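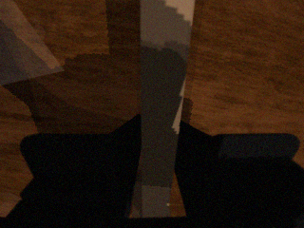 **Progress report to the Hultedeck Fund**
Project: Teaching handling tasks by remote control
Grant holder: Stukirell
Prepared by: Ruoxi Yuan, project lead
September 12, 2022

## 1. Purpose of this report

This report covers the second stage of the project, from the review held in June to the present. It sets out the work done against the agreed plan, the use made of the grant, and the matters on which the Fund's view is requested.

## 2. Work carried out

The aim of this stage was to record a body of demonstrations in simulation, in which a person guides the robot through a handling task by remote control and the movements are stored for later training. Operators worked from the wrist view, looking down past the two gripper fingers to the tabletop, with a second view available on request.

The plan called for four operators. All four were trained by the end of the first fortnight, using the written guide prepared by Matoušek under its subcontract. The guide was revised once during the period, mainly in the section on how to approach an object standing between the fingers before closing on it. Operators had tended to close too early, and the revised wording asks them to pause and check the alignment first.

A total of 108 demonstrations has been accepted into the project record. A further 11 were rejected at review. Most of the rejected recordings contained long idle periods while the operator was reading instructions; the remainder were stopped before the task was complete. Rejected recordings have been kept separately and are not used for training.

## 3. Quality of the recordings

Each demonstration was reviewed by a member of staff other than the operator who made it. The reviewers raised one general concern, relating to lighting. In the darker settings the fingers appear almost as solid black shapes, and shadows on the wooden tabletop can be hard to tell from the edges of objects. Operators reported that this slowed their work in the final approach.

It was decided to retain the darker settings. The training material is meant to include conditions that are less than ideal, and removing them would narrow its use. Operators may now switch to the second view at any point, and the recording notes when they do so.

## 4. Changes to the plan

The hand-guiding trials, in which the operator moves the physical arm directly, were due to begin in this stage. They have been moved to the next one. Lekik, which is supplying the arm, advised of a delay in delivery, and the revised date has been confirmed in writing. No additional cost to the grant is expected.

## 5. Expenditure

Spending on staff time is in line with the approved budget. Spending on equipment is below it, owing to the delayed delivery, and the unspent sum has been carried forward under the same heading.

## 6. Next stage

Training on the accepted demonstrations will begin once the final checks on the record are complete. Matoušek will prepare a separate guide for the hand-guiding trials, to be approved by Stukirell before any operator uses it.

The Fund is asked to approve the following:

- the transfer of the hand-guiding trials to the next stage;
- the carrying forward of the unspent equipment sum;
- the extension of two operator contracts to the end of the grant period.

Supporting accounts and the revised operator guide are supplied under separate cover.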